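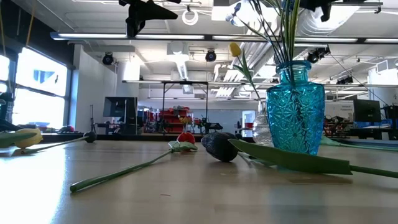
Print this page | E-mail this page

Thank you, once again, for the patience you have shown us over the winter, and for the kind note that came with the second payment - it was read aloud at the tea table and then pinned up by the kettle, where it still hangs. This report covers the stretch from January to the open day on Sat 22 June, and I am pleased to say that most of it is good news. The Rudham Memory Garden started as a few raised beds behind the day center, and what we asked you to help with was the hard part of the year, when it is too cold and too muddy for our older members to be outdoors. Artificial tulips like the red and yellow ones on the long wooden table have been a bigger part of that than I would have guessed when I wrote the application. A good many of our members can talk for half an hour about a tulip once there is one to hold, even a cloth or plastic one, and the talk soon wanders off to mothers and front yards and who used to win at the county fair.

What the grant has paid for so far

The largest piece of spending was the new path. The old gravel was miserable under a walker, as anyone who has tried it will tell you, and two of our regulars had quietly stopped going past the back door. The new surface is firm and wide enough for two people to go along side by side, with a low rail on the sloping stretch down to the Flokness gate. We had hoped to have it finished before spring, but the ground stayed frozen longer than the contractor liked and then it rained, so the work ran over by 11 days. The price did not change, I am glad to say.

After the path came the beds themselves. We rebuilt seven of them at a height that suits a person in a chair, and filled them with a mix of herbs, lettuce, sweet peas and, at the members' own request, far more onions than we had planned. There was some debate over the onions. They are doing very well.

The rest of the money to date has gone to transportation (the Thursday van now picks up from the Asum side of town as well), to hand tools with thicker grips, and to seed, compost and a good deal of twine. The full accounts are with your office in the usual form.

Attendance

We told you we would be happy with 50 people over the half year. We have had 68, counting each person once, and 24 of them had never been to the day center before. Much of that increase is the van, I think, and some of it is word of mouth among families. The afternoon sessions are fuller than the mornings, and we may need to even that out before fall, perhaps by moving the sing-along.

Families have told us that their relatives sleep better after a garden day. I can't prove that to you and won't try, but I have heard it often enough that I wanted to pass it along. What I can say is that people are staying longer. When we began, a good share of members were ready for home after an hour, and now we have to remind them that the van is waiting.

The indoor months

The winter program was arranging, seed sorting, pressing leaves for cards, and a reading hour built on old garden catalogs. The catalogs were the surprise. A box of them was given to us by a family clearing a house, and they have been handled so much that we are going to have the best pages copied and laminated. Arranging stayed popular right through to spring, and we would like to keep it going on wet days all year. It asks very little of tired hands, and a person can join in for five minutes or for the whole afternoon.
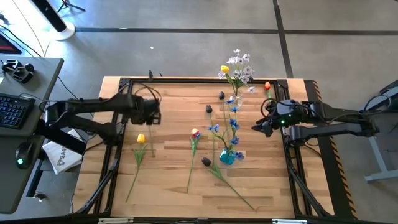
What has not gone to plan

I would sooner tell you these things now than in December. The greenhouse is still in its crates. The base it needs has to be poured by someone with the right license, and our first choice took other work, so we are asking for new quotes. We also lost most of the first sweet peas to mice, and the water barrel on the north wall leaks at the tap.

The Sugiyama maple we ordered for the quiet corner came up small and a little sorry for itself. It has put out new leaves since, though, and we have given it a bit of shade and are leaving it alone.

Plans for the rest of the year

We would like your permission to move the unspent part of the printing budget over to the greenhouse base. The new quotes should reach us before the end of summer, and I will send you copies as they come in. Fall will bring bulb planting, with real tulips this time, and the members have already started arguing over colors. You would be very welcome to come and see the garden on any weekday afternoon - please let us know ahead so that we can put the kettle on.

With warm thanks from everyone at the garden,
The Program Coordinator

Print this page | E-mail this page

Recent items
Open day: parking and van times
Spring report to members
Catalog pages wanted for copying
Getting here from Asum and Flokness
Onion swap, back gate, bring a bag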